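Zameck Linen Apron – Full Length, Cross-Back

Home > Aprons > Linen > Zameck

£157 for a set of 4
Single aprons £44.60
Colours: Oat, Slate, Brick, Bottle Green
In stock – sent out from our Bevan workroom

I've been making aprons for a long time now, and the Zameck is the one I wear myself. I started it because I was fed up with neck straps. You tie one on at eight in the morning and by lunch it feels like you've had a bag of potatoes hanging off the back of your head! So this one has wide straps that cross over behind you and sit on your shoulders, and you pull it on over your head like a jumper. No bows, no buckles, nothing to come undone when you've got flour up to your elbows.

The cloth is a heavy washed linen from Rovska, the same mill we use for the Lita tea towels. It's quite stiff when you first get it (don't panic) and goes lovely and soft after a few washes. Mine has been through the machine more times than I'd like to admit and the colour has faded a bit at the pockets, which I like. If you don't like that sort of thing, go for Oat – it hides everything except beetroot.

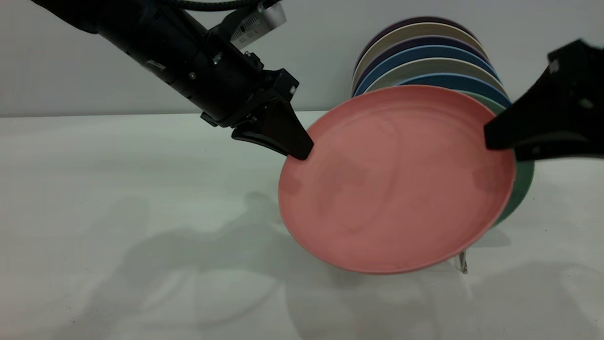
Pockets next, as I get more emails about pockets than anything else. There are two big ones at hip height and a narrow one on the chest for a pencil or a thermometer. The big ones are set a little further round to the sides than on our old apron, so you can sit down without your phone digging into your leg. That was Mahlet Adugna's idea – she does all our cutting – and she was right, although I argued with her about it for most of January. Every pocket corner is sewn over twice, and the straps are stitched with a boxed cross where they meet the body.

Sizes

Regular fits most people from a size 8 to a size 18. Long has 15 cm added at the hem and slightly longer straps, and it's the one to get if you're tall or if you just like your knees covered. Both are cut generously across the front so they wrap well round the sides. If you're between the two, send me a note with your height and I'll tell you which I'd pick.

Washing

40 degrees with similar colours, and wash Brick on its own the first time, please. I learned that one with a load of white pillowcases. Line dry if you can. You can iron it while it's still damp but I never bother, I just give it a good shake and hang it by the straps. It will shrink a touch on the first wash and we've allowed for that in the cutting.

What people have said

"Bought one for the pottery and went back for the set. The straps stay put, even when I'm leaning over the wheel." – Etenesh Tufa

Delivery and returns

Orders placed before noon usually go out the same day. If it doesn't suit you, send it back unwashed and I'll swap it or refund you, whichever you like. Name embroidery is extra and takes a little longer – and I can't take those ones back, so do check your spelling!

Product code: ZL-446

You might also like: Lita Tea Towels, Bevan Oven Gloves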